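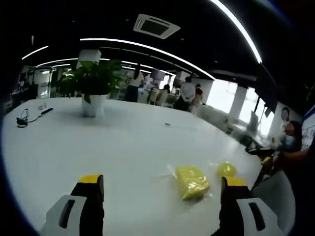
How often should the gripper pads be checked when you're recording handling demonstrations by hand?

Before every session, and again after each block of 40 recordings. A quick check takes a minute or so, and a dirty pad can spoil a whole block before anyone spots it.

That's the short version, and it's the first page of our house rules at Prellau. The rest of this guide sets out how we run a tabletop session from start to finish. I love this part of the work! A good set of rules makes recording calmer and a lot more fun, and most of ours came from small mistakes we'd rather you didn't repeat.

Before you start

1. Write down the tool number, your initials and the task name in the session log. Do it first, while your hands are free.

2. Wipe both pads with a dry, lint-free cloth. If one is torn or lifting at the corner, swap the pair. Never change one pad on its own (a new pad against a worn one grips unevenly, and you'll feel the object twist as you lift).

3. Open and close the fingers fully, five times, slowly. Listen for clicking. If you hear any, put the tool back on the shelf with a red tag and take another.

4. Clear the working area. Plants, cables and mugs can stay on the table if the task sheet says "natural setting", but keep them at least a forearm's length from the objects you're going to pick up.

5. Tell the people nearby that you're recording. Anyone who doesn't want to appear can move or ask you to turn the table, and their answer is final. Faces are blurred before files are shared, but blurring doesn't replace asking.

Handling soft and wrapped objects

Wrapped things are my favourite, because they're so much harder than they look. Film slides, crinkles and catches the light, and a soft block changes shape as you squeeze it.

Come in level and slowly, with the gap between the fingers lined up with the narrow side of the object. Close until you feel it resist, then stop. Lift a few centimetres, hold for a slow count of two and carry on. If you pinch only the wrapping and the object swings underneath, put it down and begin again. Keep the failed try in the recording and mark it "slip" in the log. Dariusz Kubiak went through our Pikolell set last year, all 3217 recordings of it, and the marked slips were among the most useful things in there.

Two people at one table

This works beautifully as long as you agree whose turn it is. Our rule is one moving tool in the shared area at a time. The person waiting keeps their tool still, fingers open, and says "clear" before the other reaches in. Don't pass objects straight from one tool to the other unless the task sheet asks for it. Put the object down, let go, move away.

Keep elbows off the table too. Necati Coşkun added that one after a wobble ran through an entire afternoon at the Benjelloun site, and he was quite right.

When to stop

Stop at once if a finger sticks, if somebody walks into the working area, or if your wrist aches. Tired hands make jerky movements, so we swap after each block whether we feel tired or not. Have some water, walk about a bit, then come back for the pad check.

Closing the session

Log the number of recordings, including the slips. Wipe the pads again and leave the fingers slightly open so the pads don't press together overnight. Copy the files to the Balus folder, check that the last one plays, and only then clear the tool's memory.

Spare pads are in the drawer under the charging shelf, part number 503. If you take the last pair, please add it to the order sheet.

Page last revised 18 September 2022.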